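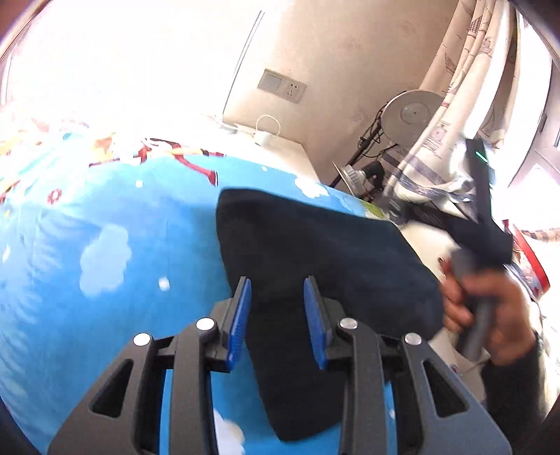
*Fig. 1. Dark navy cloth, folded, with a slightly fuzzy surface.*

## Week 6: Fabric weight and surface

Fabric is sold by width and length but compared by weight. The usual unit is grams per square metre, written gsm. A light shirting is often close to 100 gsm. Heavy coatings go a good deal higher.

**Finding the weight of a sample**

1. Press the sample flat and leave it for an hour.
2. Cut a square 20 cm by 20 cm, following the grain.
3. Weigh it in grams.
4. Multiply by 25.

The Duretti sheet in your folder gives the weight of a whole piece in grams, so divide by its area first. A piece of 5 square metres weighing 1,060 g comes to 212 gsm.

**Surface**

A raised or brushed surface traps air and feels warmer than a smooth one of the same weight. It also picks up lint, and on dark shades the lint shows. Nap has a direction. Stroke the cloth both ways and chalk an arrow on the back before cutting, then lay every pattern piece the same way up.

Pilling is a separate matter. It comes from short fibres working loose and tangling at points of rub, such as cuffs and underarms.

**For next time**

- Weigh the Plakon and Uston samples and enter both in your table.
- Read the Yang handout on shrinkage, first section only.
- Bring sharp shears and a metric rule. The scales stay in the workroom.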